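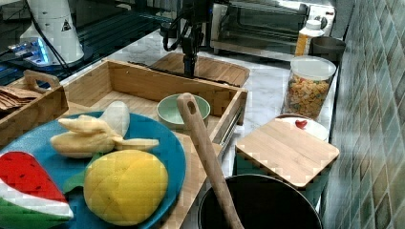
Can a kitchen robot arm clear and sort a worktop without help yet?

For a short list of known objects it can, slowly, with a person nearby to deal with the failures. For an ordinary worktop at the end of a meal it can't, and I wouldn't buy one for that purpose this year.

The unit reviewed is the Celeo, a single arm sold with a rail mount, a controller and a subscription to the task library. I had it for 28 days. Testing followed the tidy-up routine that Fanni Bárány wrote for our earlier review of the Mosach, so the two sets of results can be compared directly.

Installation

Fitting the rail took most of a Wednesday. The instructions assume a straight run of worktop and a wall that will take four fixings. Calibration is done with a printed card and has to be repeated if the rail is knocked. The supplied cable is too short for a socket at the far end of the run, and the clip that holds it to the arm came loose twice.

Picking

I logged 583 attempted picks. Soft items were the easiest. Toy fruit with a fabric-like surface is forgiving, as the fingers can close a little too far without harm, and shapes such as a mango or a banana bunch offer plenty to hold. A wedge, such as a slice of watermelon, was picked reliably when it stood on its rind and poorly when it lay on its side.

Thin crackers in a stack were the worst case. The arm either took several together or pushed the stack along the tray. Reducing grip force in the settings helped with breakage and made the sliding worse. Clear plastic jars were often located a little behind their true position, a fault the Mosach shares.

Trays and boards

Raised sides cause trouble. The planner keeps a fixed margin from any wall it detects, so an object in the corner of a wooden tray may be reported as unreachable when there is plainly room. The margin can be altered under Advanced, though the setting is lost after each update. Cutting boards lying flat were ignored altogether. A board leaning on something else was treated as a fixed obstacle.

Utensils

A long spatula standing in a pot should be a simple lift. The Celeo managed it when the handle was close to vertical. At a shallower angle it pulled along the wrong line and dragged the pot. Zamfira Căpraru repeated this test with the Grurkent fingers, which have a softer pad, and got a better hold with the same dragging.

Speed and noise

Clearing 6 items took nearly nine minutes. I can do it in under one. The noise is a low whine, acceptable with the door shut.

Support

Chowdary, the UK distributor, answered two of my three queries within a day. The question about the wall margin is still open.

Rating: 2 out of 5. Suitable for workshops with fixed parts in fixed trays. Firmware as supplied in January; the Grurkent fingers are sold separately.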